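Wakwood Memorial Ride: Host Town Guide
Section 4. Setting up the start and finish

By the time you reach this section you should have your route agreed (Section 2) and your road permissions in hand (Section 3). If either of those is still up in the air, do please go back and settle it first. It's no fun at all moving a start line once the posters are printed, and we say that as people who have done it in Koneck with a pot of white paint and a very long evening.

What follows covers the ground itself: where the bikes wait, where the riders sign on, how the column gets away, and how everybody comes home again to a cup of tea. It's written for a ride of around 3,000 motorcycles, the size the Wakwood ride has grown to, but smaller towns can follow it just as well and simply use less rope.

4.1 Before you start

You will need:

Rope or barrier tape, and plenty of it
40 traffic cones (the kit from Wakwood comes with these, stacked and counted, and we would love to have them all back)
Two hand-held loudhailers with fresh batteries
Folding tables for sign-on
Waterproof paper for the lane signs, or ordinary paper in plastic sleeves turned upside down so the rain runs off
Chalk, string and a good tape measure
The wreath, the flags and the reader's folder, all of which travel in the long black case

Note: The long black case is not to be left in a van overnight. Somebody takes it home. Decide who that is before the day, and write the name on the inside cover of this guide.

4.2 Marking out the waiting area

1. Walk the whole field or car park on foot, preferably after rain. Soft patches that look like nothing to a person in wellingtons will swallow a side stand in minutes.

2. Choose the entrance and the exit, and keep them apart. If there really is only one gate, turn to 4.7 at the end of this section before you go any further.

3. Chalk the lanes so that they run towards the exit. Riders should be able to roll in, stop, and later roll straight out again without anyone having to turn round or paddle backwards.

4. Leave the lane nearest the exit empty. It belongs to the lead riders, the families and the trikes, in that order.

5. Put out the cones at the lane ends and at the mouth of the exit. Use string for the rest.

6. Set aside hard standing for heavy touring bikes and sidecars, and sign it clearly from the entrance. If you have wooden boards to put under side stands, pile them where people can help themselves.

Caution: Never run string or tape across a lane at any height, even for a moment, even when the field is empty. Early arrivals are a cheerful lot and they do come in at all hours. Use a person standing in the lane with an arm up instead.

4.3 Setting up sign-on

1. Place the tables just inside the entrance but well to one side, so that a queue of people on foot never mixes with moving machines.

2. Split the alphabet by surname. Put the experienced hands on the busiest letters and let new helpers share a table with someone who has done it before.

3. Lay out the forms, the pens and the wristbands. Tie the pens down. You will lose them otherwise, though always with an apology.

4. Keep one table at the far end for pillion passengers and anyone under age who needs a parent's signature. It tends to be slower there, and it's kinder to everybody if the main queue can flow past.

5. Ask every rider if they are riding for someone. There is a line on the form for the name. Write it in capitals, read it back, and check the spelling, however long the queue has become.

Note: Names collected after the lists close can still be read out at the finish. Put them on the blue slips and hand them straight to the reader. Cayetano Bravo, who wrote the first edition of this guide, used to keep the blue slips in his helmet, and we can recommend nearly anything else.

4.4 Welfare and facilities

Check the toilets, the drinking water and the first aid point on the evening before, and then check them once more when you open up. If you are borrowing a hall or a private house for the families' party, walk through the rooms with the owner and agree which doors stay open. Do ask about an accessible washroom, and see for yourself that a wheelchair can turn in it. Leave spare rolls, soap and a torch inside.
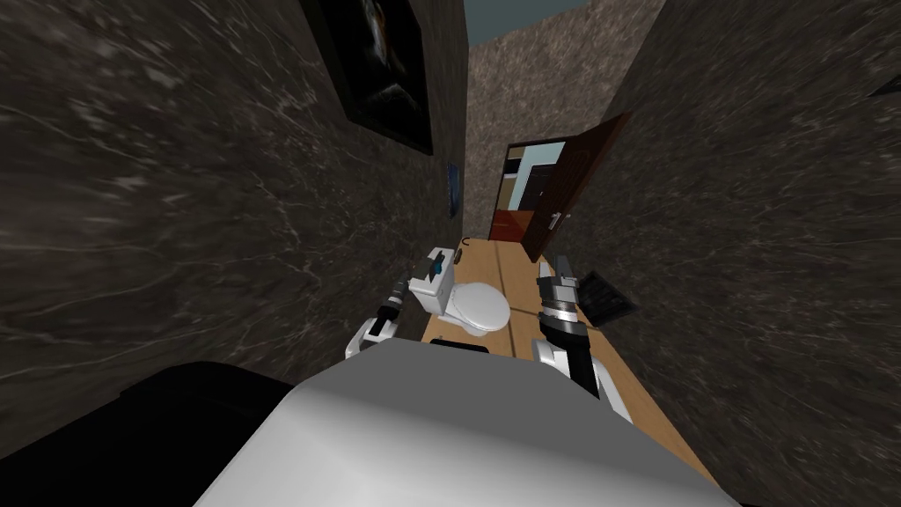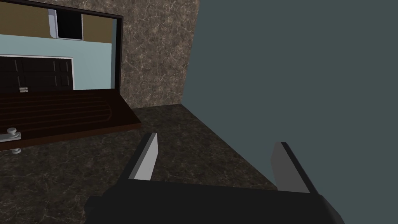
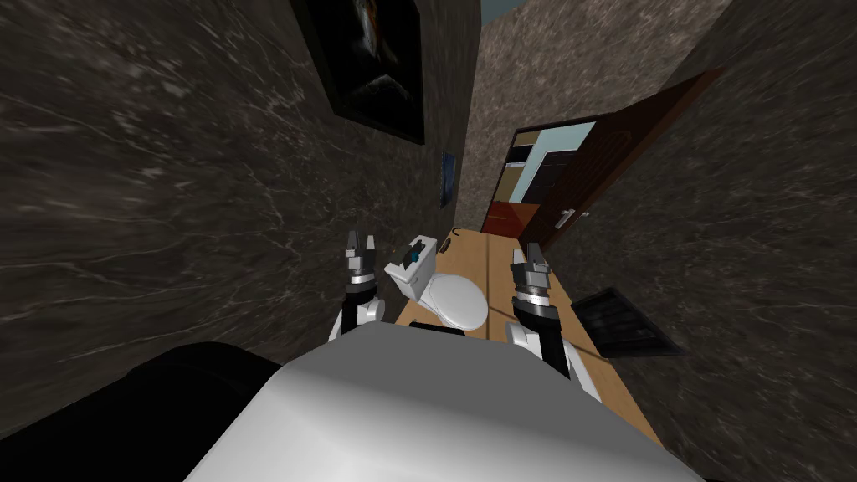 Fig. 4: Marble walls (first), marble countertop (second), toilet (third).

Once the facilities are sorted, put up signs at the entrance and again at sign-on. People arriving in full leathers after a long cold ride will not go hunting for a small arrow on a tree, bless them.

Caution: Keep hot urns away from the canvas sides of any tent, and run the cables along the back. Fuel cans are not allowed in the tea tent, under the tea tent tables, or behind the tea tent. Please be quite firm about this.

4.5 Getting the column away

1. Close the entrance well before the start. Late riders join at the tail, and they should be met by a marshal who is nice about it.

2. Call riders to their machines by loudhailer, engines off. Give people time to finish a conversation, find a glove and lose it again.

3. Hand over to the reader. The names are read first, then comes the silence, then the wreath goes forward to the lead bike. Nothing else is announced during this part. Raffle notices can wait until the finish.

4. When the wreath is fastened, the lead marshal raises the green flag. Engines start lane by lane, beginning nearest the exit. It takes longer than you think and it sounds wonderful.

5. Release one lane at a time. A marshal stands at the head of each waiting lane facing the riders, and only steps aside when the tail of the lane before has cleared the exit.

6. Once the last machine is out, the sweep van follows. Note the time on the log sheet.

Note: On the Cenesside route the road climbs sharply from the gate, and newer riders may stall on the hill. Post a couple of strong people at the bottom. They should offer help and wait for a nod before touching anyone's bike.

Caution: If the police or the road marshals ask you to hold the column, hold it at once, wherever you are in the list above. Start again from the same step when you get the word. Don't try to catch up time by releasing lanes together.

4.6 Receiving riders at the finish

1. Open the finish area before the column leaves the start. A few riders always peel off early and come straight across by the back roads.

2. Fill from the far end. The first arrivals will want to park beside the tea tent, and you will need your best smile and a pointing arm.

3. Keep a clear path for an ambulance from the gate to the first aid point. Walk it yourself when the field is full.

4. When the sweep van is in, check the log against the start and ring the control number. Only then is the column stood down.

5. Read the blue slips. If the wind is up, bring people in close and read without the loudhailer.

6. Collect wristbands from anyone leaving early, if they don't mind giving them up. Many like to keep them.

At Durrani the finish is shared with the Saturday market, so the stallholders need their pitches back by teatime. Ring Agnese Lukoševičius at the market office in good time and she will tell you which corner to clear first.

4.7 If you have only one gate

It can be done, though it does want patience. Fill the area completely, close the gate, and hold it closed until the ceremony is over. Lay the lanes in a horseshoe so that the first machines in finish up facing the gate. Keep the sweep van outside on the road. Anyone who must leave before the start should wheel their machine out on foot along the edge, engine off, with a marshal walking ahead.

If you can't get a horseshoe to fit, please telephone us before you chalk anything. Have the field measurements to hand, and tell us which way the ground slopes.

Section 5 covers collecting buckets, banking and receipts.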